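Filed under: Eating & Nutrition > Meal Timing

Skipping breakfast: yes, no, or stop asking

porchlight66
My sister-in-law has stopped eating before noon and now glows, according to her. I have tried it for 14 days. I do not glow. What I do is stand in front of the vending machine at 10:40 reading the back of a cracker packet like it's a letter from the front. Is there a point where this gets easier or have I been recruited into something?

Ea Hafstein
It gets easier for some people and it doesn't for others. I skipped breakfast for most of a year and felt fine. My husband tried it and we nearly sold the house. If you're miserable after two weeks I'd eat some eggs.

gravyboat_captain
Two weeks is nothing. Your body has been trained to expect food at 7 and it's throwing a tantrum. Black coffee, big glass of water, push through. I do 16 hours every day and I have never been sharper.

porchlight66
You've posted this in the wrong subforum twice this month, captain.

gravyboat_captain
Sharper, not more organized.

Adhiambo Rotich
I'd ask what you're eating at night before blaming the morning. When I cut breakfast I ate a second dinner at 9:30 and called it a snack. I wrote it all down for a week in March and that "snack" was 759 calories, mostly peanut butter off a spoon. So I had moved breakfast to the evening and made it worse.

porchlight66
I feel seen and I don't care for it. It's cereal with me. So yes, I am eating breakfast. I'm eating it in the dark.

kevton_dad
My grandfather ate oatmeal with bacon fat on it every day and lived to a great age. Just saying.

Ea Hafstein
Everyone's grandfather did. Mine ate herring and was angry until he died.

tuftedtitmouse
Can we talk about protein though? I was a toast person for years and I was starving by mid-morning every single day. Switched to Greek yogurt with a handful of nuts and I forget about food until lunch. I don't think it's when you eat so much as whether there's anything in it.

gravyboat_captain
Disagree. The clock is the whole thing. You can't graze from dawn to bedtime and expect your insides to get any rest.

Adhiambo Rotich
Three meals isn't grazing. Also some people on here take medication with food, or they're diabetic, and "push through" is bad advice for them. Porchlight, if you're getting shaky and not just cranky, please ask your doctor and leave the captain out of it.

porchlight66
Just cranky. Cranky is my resting state, my doctor has it written down.

gravyboat_captain
Fair point on the medication. I withdraw "push through" for those people. It stands for the rest of you.

Liepina_lunches
I work early shifts so noon is my dinner, practically. If I waited until noon to eat I'd have been up for eight hours. These plans are all written by somebody who gets up at 8 and has a blender.

tuftedtitmouse
I have a blender and I resent that.

garnard_annie
My post number 1000, and I'm spending it on telling you all that cold leftover rice with a fried egg is the best breakfast there is.

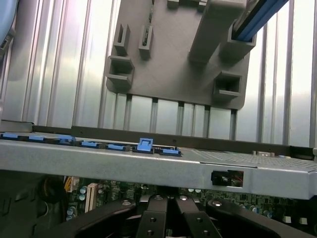

Gray bracket on the ribbed wall

Ea Hafstein
Congratulations on the thousand, Annie. Soy sauce on the rice or no?

garnard_annie
Soy sauce and a bit of butter. Don't tell the captain what time I eat it.

gravyboat_captain
I can guess what time you eat it.

porchlight66
Update, Mon 25 October: had two eggs and a piece of toast at 7:15. Walked past the vending machine without making eye contact. Skipped the cereal last night too, though I did go and look at the box. Sister-in-law says I gave up too early and that the glow comes in week three.

Adhiambo Rotich
Good for you. How was lunch?

porchlight66
Normal sized. I had soup and didn't lick the bowl.

kevton_dad
Next time try the bacon fat.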